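How a Soccer Video Game Rates Its Players

By Zulema Ibarra
Updated 24 June 2021
Reading level: ages 9 to 12

In most soccer video games, every player has a number next to his or her name. This number is called the overall rating. It usually goes from 1 to 99, and a higher number means a better player in the game. The overall rating is made from smaller numbers by using arithmetic. This page explains the arithmetic.

The game used on this page is Kurmont Soccer. Other games use different numbers, but many of them work in a similar way.

Attributes

An attribute is one skill or one physical quality. Speed is an attribute. So is passing. Kurmont Soccer gives each outfield player four attributes:

Finishing: how well the player shoots at the goal.
Speed: how fast the player runs.
Strength: how hard it is to push the player off the ball.
Passing: how well the player sends the ball to a teammate.

Goalkeepers have a separate list, which is explained near the end of this page.
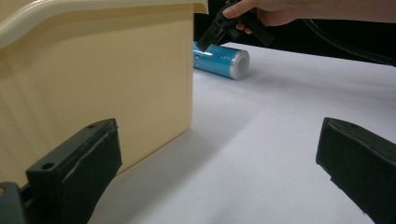
Two black gripper fingers with bare table between them.

Each attribute is scored from 1 to 99. The scores are written by people called raters. A rater watches matches, reads match statistics, and fills in a form for each player on a team. A second rater checks the form. If the two raters disagree by more than five points on any attribute, they watch more matches and score it again.

Statistics help with some attributes more than others. Top running speed can be measured in miles per hour. Strength in a match is harder to measure, and the rater has to use judgment.

Weights

The game does not simply add the four scores and divide by four. Some attributes matter more than others in a given position, and a forward needs finishing more than a defender does. To show this, the game gives every attribute a weight. A weight is a number that says how much an attribute counts.

For a forward, the weights in Kurmont Soccer are:

Finishing: 4
Speed: 3
Strength: 2
Passing: 1

The weights add up to 10.

A worked example

Lwazi Steyn plays forward for Runmont. His scores are finishing 70, speed 60, strength 80, and passing 41.

Step 1. Multiply each score by its weight.

70 times 4 is 280.
60 times 3 is 180.
80 times 2 is 160.
41 times 1 is 41.

Step 2. Add the results. The total is 661.

Step 3. Divide the total by the sum of the weights. 661 divided by 10 is 66.1.

Step 4. Round to the nearest whole number. The overall rating is 66.

This kind of calculation is called a weighted average. Teachers sometimes use one for grades, when a final test counts more than a quiz. 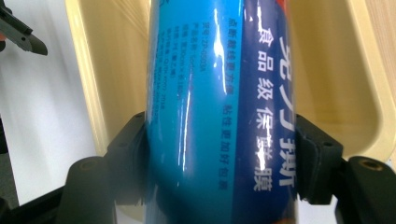
The same steps work for any other forward. Damián Jara plays for Somboon. His scores are finishing 80, speed 70, strength 60, and passing 80. His total is 730, so his overall rating is 73. Try the multiplication on paper and check that you get the same total.

Changing position

A midfielder has different weights:

Passing: 4
Speed: 3
Strength: 2
Finishing: 1

If Steyn is moved to midfield, his skills stay the same but his rating changes. The total is now 164 plus 180 plus 160 plus 70, or 574. Divided by 10 and rounded, that gives 57. He has lost nine points without getting any worse at soccer.

Jara's rating does not change at all. His finishing score and his passing score are equal, so swapping the two weights makes no difference to the total.

Bronze, silver, and gold

Kurmont Soccer sorts its players into three groups called tiers. A rating of 59 or lower is bronze. A rating from 60 to 74 is silver. A rating of 75 or higher is gold. Steyn is silver as a forward and bronze as a midfielder.

A tier hides some information. A player rated 60 and a player rated 74 are both silver, although there are 14 points between them.

Goalkeepers

Goalkeepers are scored on diving, handling, kicking, and positioning. Diving and positioning have a weight of 3 each. Handling and kicking have a weight of 2 each. The steps are the same as before. If a goalkeeper has to play as a forward in the game, every forward attribute is set to 40.

When ratings change

New ratings come out each September. Small updates may be made during the season, but no attribute can move by more than three points in one update. A player who scores in several matches in a row may go up in finishing while his speed and strength stay where they were.

Words to know

Attribute: a single skill or quality that is given a score.
Rater: a person who decides the scores.
Tier: a group of players whose ratings fall in the same range.
Weight: a number that shows how much one score counts.
Weighted average: an average in which some scores count more than others.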